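Stankevičius Flumum In-Row Soil Moisture Probe

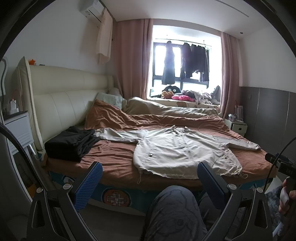
Double bed with a cream padded leather headboard.

Item: Flumum 300, single-station kit
Sold by: Stankevičius Farm Supply, Kondumville
Availability: In stock, ships in May for spring orders

Overview

The Flumum 300 is a buried soil moisture probe for row crops. It reads water content at four depths and sends the readings to a small radio on a post at the end of the row. Growers use it to decide when to start the pivot and when to shut it off. It works in corn, soybeans, sorghum and dry beans.

The probe goes in after planting and comes out before harvest. Most customers put one station in the heaviest soil in a field and one in the lightest. A single station is enough for a uniform field under one pivot. If you plant more than one hybrid or maturity under the same pivot, put the station in the one that uses water earliest.

What's in the kit

One probe body, 40 inches long
One post radio with bracket and solar panel
300 feet of direct-burial cable on a spool
Two splice kits, gel filled
Installation auger bit, sized to the probe
Printed setup guide

The post is not included. Any standard steel T-post will do. The bracket also fits 2-inch square tubing with the U-bolts supplied.

Specifications

Sensor depths: 6, 12, 24 and 36 inches
Probe weight: 34 ounces
Reading interval: 15, 30 or 60 minutes, set at the radio
Power: rechargeable battery, charged by the panel
Data: stored on the radio and sent to the Trastano field gateway
Probe housing: sealed, no user-serviceable parts

The radio needs a Trastano gateway within range. One gateway handles all the stations on most farms and is sold separately. Hills and tree lines shorten the range. Tall corn does too, so set the radio antenna above the height you expect at tassel. An extension mast is available.

Installation

Pick a spot in the row between two healthy plants, away from wheel tracks, end rows and the pivot road. Drill a pilot hole with the auger bit. Keep the soil you take out in the order it came up.

Mix the removed soil with water to a thin slurry and pour some into the hole before you push the probe in. Air gaps along the housing are the main cause of bad readings. Do not hammer on the probe cap. If it stops short, pull it, clean the hole and try again.

Run the cable down the row, buried deep enough to clear your cultivator. Flag both ends. Readings from the first week or so should not be used for scheduling while the soil settles against the sensors.

Soil settings

Choose a soil type from the list on the radio: sand, sandy loam, loam, silt loam, clay loam or clay. The setting changes the refill line on the graph. It does not change the raw reading, which can be exported at any time. If a field has a sharp change in texture below the plow layer, use the setting for the soil where most of the roots are.

Removal and storage

Pull the probe straight up with the lift ring. Wetting the ground beforehand makes this easier in clay. Wash it with plain water, cap the connector and store it indoors. Charge the radio battery before putting it away and again in midwinter.

Warranty and returns

The probe and radio are covered for two seasons against defects. Cable cut by tillage equipment or chewed by rodents is not covered. Unused kits may be returned in the original box. Opened splice kits cannot be returned.

Related items

Trastano field gateway
Extension mast for post radio
Replacement splice kit, gel filled
Replacement auger bit
Direct-burial cable, by the foot

Orders can be picked up at the parts counter in Kondumville or shipped by ground freight.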